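How to Season Wooden Spoons

2 min read

Wooden spoons dry out with washing and start to feel rough. Oiling them in May and again before winter keeps the grain closed.

Wash the spoons in warm water and let them stand upright overnight – never on a radiator. Sand any fuzzy spots with fine paper and wipe off the dust. Rub in food-grade mineral oil with a clean cloth, wait 2 hours, then wipe away what hasn't soaked in. Give the bowls a second coat.

Leave the spoons overnight again before you put them back in the caddy. 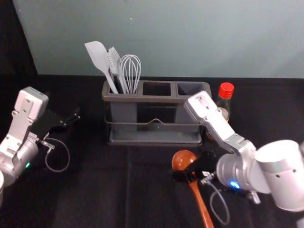 Can I use olive oil instead?

Olive oil goes rancid in the wood and leaves a stale smell. Stick with mineral oil, or use a board cream with beeswax in it.

© Brendness Kitchen Notes, September 2024 | Contact | Back to top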